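4.2 Partisan outlets and candidate appearances

Candidates who accept interviews on channels aligned with the opposing party often justify the choice as outreach. We tested whether audiences read it that way. The survey went to 400 registered voters in January, of whom 219 identified with the same party as the candidate described and 118 with the opposing party. The remainder reported no party leaning.

Each respondent read a short news item about a fictitious legislator defending an appearance on a rival network. In one version the legislator criticized colleagues for avoiding the channel; in the other, the same legislator spoke only about health care. Wording was otherwise identical, and the order of the follow-up questions was randomized.

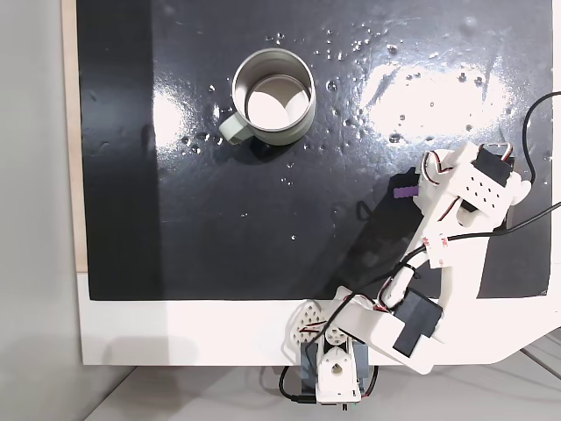 Figure 3. Metal mug and robotic arm at a black work surface with water droplets.

Same-party respondents rated the legislator as less loyal when colleagues were criticized. The effect was strongest among those who had voted in a primary, a pattern consistent with Antoniadis's account of in-group policing. Opposing-party respondents rated the legislator as more honest in both versions, but few said they would consider voting for one — goodwill did not carry over into stated vote choice.

Open-ended answers were coded by Shaikh using the Lukar scheme, with 18 answers set aside as unclear. The most common theme among same-party respondents was that the network, and not its viewers, stood to gain from the interview. Several drew a line between a town hall and a studio segment, a distinction our questionnaire had not offered them.
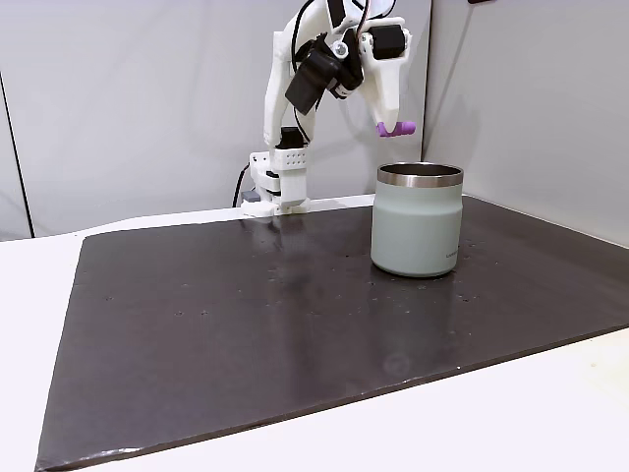
Figure 4. White robotic arm mounted on a base at the rear edge of a table.

Two limits should be noted. The news item named no real network, so prior attitudes toward a given channel could not be measured. The sample was also drawn from a single riding-sized area, Plosa, where the local paper still has a wide readership and cable news is a secondary source.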